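Pristar says its gripper data fixes the household problem. The numbers are less sure

Newsletter, June issue. Methods and results

Every few months a group announces that it has collected a pile of household demonstrations without a robot anywhere near the house, and that a robot trained on the pile can now tidy things it has never met. The newest is Pristar, a project that puts a hand-held gripper with a camera on it into people's homes, has them pick up their own belongings, and trains an arm on what the camera saw. The report has been passed around a good deal this month and several readers have asked what I make of it. I've read it twice, appendix included, and my answer is that the data is better than the result.

First the claim. The group collected 2670 demonstrations of one narrow job: lifting packaged snacks and other small items off a table or out of a storage box, and putting them down somewhere else. The grippers went to homes. The people using them were told what job to do and very little about how to do it. A policy trained on all of this was then run on a real arm carrying the same kind of gripper, and the headline figure is that it worked on packages it hadn't been trained on, in rooms it hadn't been trained in.

I have no quarrel with the idea. Teleoperating an arm is slow and dull, and it ties you to the room where the arm is bolted down. The result is a great many datasets shot on the same gray bench under the same lights, with the same wooden blocks. If you hand somebody a gripper and let them work at their own table, you get the table, the cloth on it and whatever else has ended up in the room. That's worth having, and I'd sooner have it than another ten thousand block stacks.

Packaged food is a good choice of object too, better than the authors make it sound. A snack bag is a nasty thing to grasp. It has a crimped seal at each end and something breakable in the middle, and the outside of it is printed with large, bright pictures that have nothing to do with where you ought to put your fingers. A vision model that has learned to find edges will find plenty of them in a photograph of biscuits.
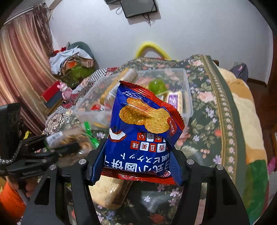
Where I start to lose patience is the evaluation. The report describes two conditions, "seen" and "unseen". Unseen sounds strict until you get to the definition, which sits in the appendix. A package counts as unseen if that exact product doesn't appear in the training set. The same style of bag in a different flavor passes. So does a wider bag from the same product line. To a camera mounted close behind the jaws, with the package filling much of its view at the moment of closing, a blue pillow bag and a green pillow bag are very nearly the same problem. I'd call that a change of color, and I'd want it reported as one.

The rooms have a similar trouble. The test rooms are new, but there are only two of them, and both were set up by the team. The training homes are full of patterned cloth, curtains and soft things piled up behind the work area. The test rooms, going by how the report describes them, have a table, a box and a plain wall. So the policy was trained on hard backgrounds and tested on easy ones. That's a sensible way to build a robot that works, and a poor way to find out whether it does. I looked for a test run in one of the collection homes with the arm brought in, and there isn't one. Moving an arm into somebody's living space is a pain, I know. It's also the entire premise of the project.

Then there is the count. The success rate comes from 167 trials on the arm, spread over all the conditions. Split those between seen and unseen packages, then between the two rooms, then between open table and storage box, and you're left with cells of twenty-odd trials each. The report prints a percentage for every cell, to one decimal place. A decimal place on twenty trials is decoration. Two lucky grasps would move any of those numbers by ten points, and the gap the authors most want us to notice, between their method and the teleoperated baseline, is smaller than that in half the table. No intervals are given. I'm told by people who defend this sort of thing that everyone in the field reports it that way, and they're right, and it's why so few of these results survive a move to another lab.

The baseline deserves a paragraph of its own. It was trained on teleoperated data from a single bench. Pristar's policy was trained on data from many homes. When the second beats the first, the report credits the hand-held collection method. But two things changed at once, the tool and the variety of places. Patach, which ran a comparable study with teleoperation on a wheeled cart, found that most of its gain came from moving the cart between rooms. If that holds here, the gripper is mainly a cheap way of getting into more rooms. Cheapness matters a lot, and I'd happily read a report that said so plainly. The control I'd ask for is simple: use the hand-held gripper on the bench only, with the same number of demonstrations, and run the same trials. It would take a small team a couple of weeks.

I have some smaller complaints.

The filtering step is under-described. Demonstrations were dropped when the camera's position couldn't be recovered well enough from the video, and the report says this removed up to a quarter of the raw recordings without saying which ones. I would bet they weren't a random quarter. Tracking tends to fail when the view is blocked or the motion is fast, which is to say when somebody is reaching down into a crowded box. If those are the recordings that went in the bin, the training set has been quietly tilted toward the easy picks, and so has our idea of what people do when you give them a gripper.

Success is defined as the package leaving the surface and arriving in the target area. Nothing is said about its condition on arrival. A bag of biscuits squeezed to crumbs is a success under this rule. I don't need a full study of cookie damage, but a gripper with stiff jaws and no force sensing will crush things, and an honest column marked "dropped, crushed, torn" would have told me more than the success column does. The Purano benchmark has asked for something like it for a while and hardly anyone fills it in.

Packages were also mostly grasped standing up or leaning, in the examples the report discusses. A thin packet lying flat on cloth is a different job. The jaws have to get under it or pinch it from above, and cloth bunches. There is a single sentence on this, in the limitations section, calling flat items "more challenging". I'd have liked to know how much more.

Finally, the people. The report treats the folks holding the grippers as if they were interchangeable, and anyone who has run collection like this knows they aren't. Some of them reach in slowly and line the jaws up square. Others go in at an angle, catch a corner and flick the thing across. A policy trained on both will try to average them, and an average of two good grasps is quite often a miss. Nic Aodha published a careful note on this problem, with per-person splits, and it should have been followed here. The split costs nothing to compute. The labels are already in the files, according to Pristar's own data sheet.

Now the part I liked, which I'll keep short only because there is less to argue about. The recordings are being released, all of them, including the ones dropped by the filter. The calibration files are there. The gripper drawings are there, with the screw sizes, which previous groups have left out more often than you'd think possible. The packages were left as they came, with printing in several scripts, loud colors and shiny seals, and no one taped a marker on anything. I pulled down a portion of the set and went through it over two evenings, and it looks like homes. Objects lean on one another. The storage boxes are transparent, so the camera sees items through a wall it can't reach through, and that alone ought to break a few depth estimators that do fine on benches.

So my advice to readers who asked: download the data, ignore the table. If you have an arm and the matching jaws, train on the set without the flavor trick, hold out whole package types, and test somewhere with a busy tablecloth. Run enough trials that your percentages mean something, and count what you crush. If the result still stands after that I'll print it in this space in larger type than I've used for my doubts.

I've sent the group three questions: which recordings the filter removed, what the per-person numbers look like, and whether a bench-only run with the hand-held gripper was ever tried. No reply at the time of writing. If one comes I'll run it in full next issue, along with the mail about last month's item on drawer opening, most of which disagreed with me.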